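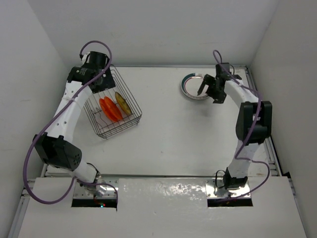
Vol. 21, No. 7

Flu shots belong where people already are

I got my flu shot on my lunch break, standing up, in the back corner of the Gisatville branch library, between the large-print mysteries and the copier. It took maybe four minutes. I kept my coat over one arm the whole time and then I checked out a cookbook. I have never been so pleased with my local government!

And now the county wants to stop doing it. If you missed the notice (it went up in September, on a page of the county site I couldn't find again when I went looking for it), the plan is to end the walk-in clinics at the library, the feed store and the Grula Street bus station, and move everybody to one site out at the fairgrounds. You book online, you get a slot, you drive out there. The argument is that one big site is cheaper to staff than a bunch of little ones, and I'm sure it is. I've run a bake sale, I understand about tables.

But cheaper per what? Last season the walk-in spots gave some 2,000 shots between them. I would love to know how many of those people had gotten up that morning planning on a flu shot. I sure hadn't. I went in to return a DVD. A nurse named Thandeka Ngcobo asked if I'd had mine yet, I said I kept meaning to, and she pointed at the chair. I didn't even take the chair.

That's most of us, I think. I don't know many people in this town who are dead set against a flu shot. I know a whole lot of people who keep meaning to. My brother-in-law has been meaning to for as long as he's been in the family. He's 58, he drives a delivery route for Du Plessis, he gets home when the offices are closed, and he is not going to sit down with his phone and make an account with a password that needs a symbol in it. He'll do it if it's by the door when he's buying chicken feed. He did, in fact, last fall, and complained about his arm until Thanksgiving.

Then there's getting out to the fairgrounds. The number 7 bus stops running out that way after the county fair closes up, so if you don't drive you're asking somebody for a ride, and if you're asking for a ride you'd better be asking for something more exciting than a needle. My neighbor doesn't drive anymore and she hates asking. She'll walk to the library in any weather, though.

Sipho Mokgethi, who speaks for the county on this, told the paper that people can always go to a pharmacy. Well, sure, some of us can. We had two pharmacies and now we have one, and the last time I was in there the line went back past the greeting cards. I like the folks behind that counter and I don't want to hand them the whole town in one month.

I'll give the county this much: the fairgrounds has parking, and it has room for strollers and wheelchairs, and for families who want to get all the kids done in one go it'd be fine. So open it! Run it on a couple of Saturdays and keep one nurse and a cooler going at the library and the feed store the rest of the season. I'd even give up the bus station if I had to pick, though I'd grumble, what with all the shift workers coming through there before sunup.

The comment period is open until Oct 10, 2025, and you can leave a written comment at the front desk of the county building if the website gives you trouble. Mine's already in. It's longer than this and has more about my brother-in-law in it.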